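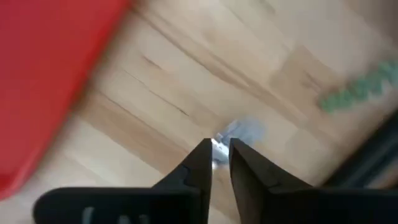

mohmand_m
Mudassar Mohmand here, long-time lurker. Oil it, and stop asking people whether to oil it. You've had three threads on this same tabletop and the wood is getting older while we type.

areeba_s
Hard disagree on the oil. Mineral oil never dries, so whatever lands on it picks up a shine, including your sleeves. Hardwax, thin coat, leave it overnight. I did my counter in December and have thought about it maybe twice.

ernmont_kitchen
OP again. For those who skipped the first 15 posts (wise), the top is pale, planked, lots of grain, and has seams that I can feel with a fingernail. Crumbs can also feel them. I bought it secondhand from a guy in Ernmont who described it as "basically new," and I suppose basically everything is.

My actual question, buried on page one, was whether a tray solves this. I eat at this table, I fix things at this table, and I'd like to keep soup out of the joints without becoming a person who owns placemats. 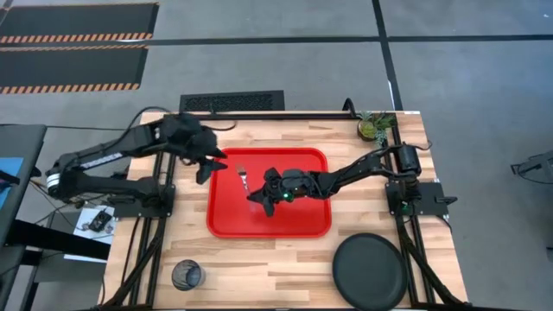

So I went with red plastic, rounded corners, raised rim. Dinner goes on it, the whole business gets carried to the sink, and the wood never hears about it. The round black plate looks good against the planks too, but a plate by itself does nothing for you when the gravy makes a run for it.

mohmand_m
A tray. On a wooden table. So you can't see the wooden table.

ernmont_kitchen
I can see the edges.

noreen.n
Team tray. Mine is a Griveck, six years old, and it's been dropped more than my phone. Only complaint is that forks slide around on it like it's a rink. Does yours do that?

ernmont_kitchen
Constantly. I chase mine with the other hand.

Atif_K
Put a damp cloth under the fork. Or use a spoon and lower your expectations.

areeba_s
Nobody has mentioned water glasses. The tray is lovely, but if the glass lives off to the side on bare wood you'll have rings by summer and we'll be back for thread number four.

kamranz
She's right about the rings. Clalwood used to sell a filler stick for the seams, no idea if they still do. Clean the gaps with a toothpick first. I didn't, and sealed in a lentil.

mohmand_m
Oil would have floated the lentil out.

areeba_s
It would not.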